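27 de enero de 2020
Cuaderno de taller - fruta y cuencos, mesa blanca

Sigo con la lista de enseres para la mesa de muestras.

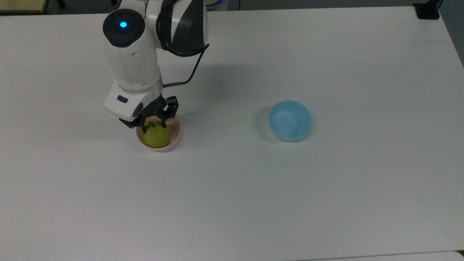 Manzana verde en el cuenco rosa, el azul vacío a la derecha. El rosa es algo más pequeño y la manzana lo llena casi entero; en el azul sobra sitio. Para piezas como esta me quedo con el rosa. El azul lo reservo para las peras de Skilloncombe, que vienen más anchas de abajo.

Las manzanas son del lote de Farouk. Quedan 20 en la caja, en el estante fresco. Aparté tres con golpes junto al rabillo. Las demás, piel mate y algo moteada, de un verde tirando a amarillo. Sobre el tablero blanco se distinguen bien. Con luz fuerte las sombras salen suaves, no he tocado las lámparas.

Cuencos: el pedido a Ometti era de 24 y faltan dos. Escribí esta mañana, sin respuesta. Si no llegan, miro el catálogo de Vundovley, aunque sus tonos son más oscuros y no casan con estos.

Limpieza: paño húmedo y jabón neutro. El estropajo no, raya el plástico.

Pendiente:
- pesar las manzanas antes de guardarlas
- etiquetar los cuencos por debajo, el rotulador se borra
- pedir más fruta para abril - preguntar si entonces habrá verdes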